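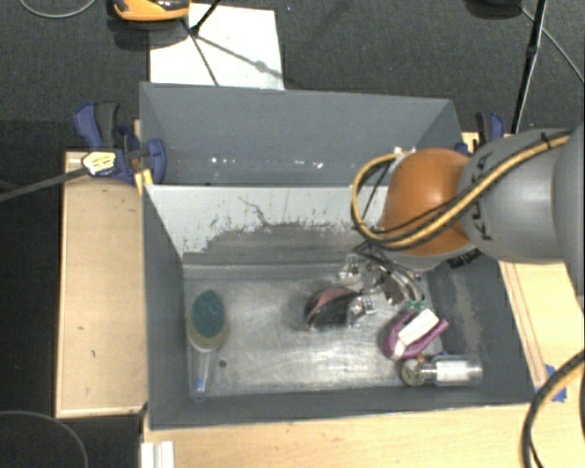 Two gray bins with a worn dividing wall, and a robot arm at the right.

Category: Building & Facilities > Hospitals and Clinics > Expansion projects

Print this page | E-mail to a friend

Is the "no disruption" promise on a hospital expansion ever true?

Our local hospital (Tretitz, for anyone nearby) wants to put up a new outpatient wing on the parking lot side. The flyer that came through my door in May says 40 new exam rooms, a bigger lab, and "no disruption to patients or neighbors during construction." I live 600 feet from the loading dock. I also go in every other Saturday for infusions, so I get it from both ends.

I went to the open house and asked where people are supposed to park while the lot is dug up. I was told a shuttle was "being explored." I asked about work hours and was pointed to a poster with a tree on it. Has anyone been through one of these? What should I be asking for, and who has to answer?

Posted by loadingdock_view

Sunirley
We had this at the clinic where I do the front desk. "No disruption" lasted until the first morning. The entrance moved four times, and the signs were always one move behind. Patients with walkers were going the long way past the boiler room.

Forget the flyer. Go to the city planning counter and ask for the conditions attached to the permit. If there's a limit on work hours, it will be in there, and that's something the city can enforce. Ours said 7 a.m. start, and trucks were idling at 6 anyway, but at least when we called there was a piece of paper to point to. Ask for the construction management plan too. Ours was 30 pages, and most of it was about mud on the road. The parking part was a single paragraph that said staff would be "encouraged" to use the bus. You can guess how many did.

For the infusions, ask the nurse in charge of the unit and skip the public relations people. Nurses usually know which weekends the water or the air handling is getting shut down, or they know who to ask.

Chaimongkol
I'd question the 40 rooms while you're at it. Are those additional rooms, or does the number include old ones being closed and moved over? Our hospital announced a big number and the net gain was small — I only found out by reading the application to the state. Some states make hospitals file for approval before they add certain services and some don't, so check yours. If there was a filing, you can usually read it.

Also ask whether the shuttle will be running before the lot closes. Get a date. "Being explored" means there's no budget line for it yet, in my experience.

Lindico
its a hospital, people need it, a little noise wont kill anyone. they handed out 1000 pairs of free earplugs for ours and I never opened mine

We use cookies to remember your settings and count visits. Accept | Manage choices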